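Handheld gripper demos vs teleop, my chopstick numbers

ridgeway_r
4 Jan 2018
So I finally finished the comparison I kept going on about in July! Same policy network both times, only the demos differ. Set A is 200 teleop demos, set B is 273 recorded with the handheld grippers, one in each hand. The task is putting chopsticks into a drainer. Set A got me 50 percent on the test runs and set B got me almost double that – I really didn't expect a gap that big.
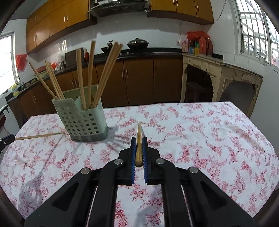
One from set B, left and right grippers each with a chopstick.

The blue ribbed pads are the same on both sets, before anyone asks. All the handheld stuff was recorded in kitchens, with the clutter left in.

tanert
Nice, but you've got 73 more demos in B. Cut it down to 200 and run it again, otherwise I don't know what I'm looking at.

Selim K
I don't think the count is the big thing. Teleop demos are slow and full of little pauses, and the policy learns the pauses too. We saw that on Zinach with 2,478 demos and adding more didn't help much.

tanert
Maybe, but that's a guess until she runs it. Were the teleop ones done in kitchens too?

ridgeway_r
Um, no. Lab bench, plain top. Fair point, I changed two things at once (three with the count).

hugomoya
Then I wouldn't call it a teleop result at all. Could be the backgrounds doing all the work. How do you score a chopstick that goes in but leans way out over the side?

ridgeway_r
Counts as in if it stays put after release. Selim thinks that's too generous.

Selim K
It is too generous :)

ridgeway_r
OK, I'll do B cut to 200 first, then teleop in a kitchen if I can get the arms over there. Will post both here.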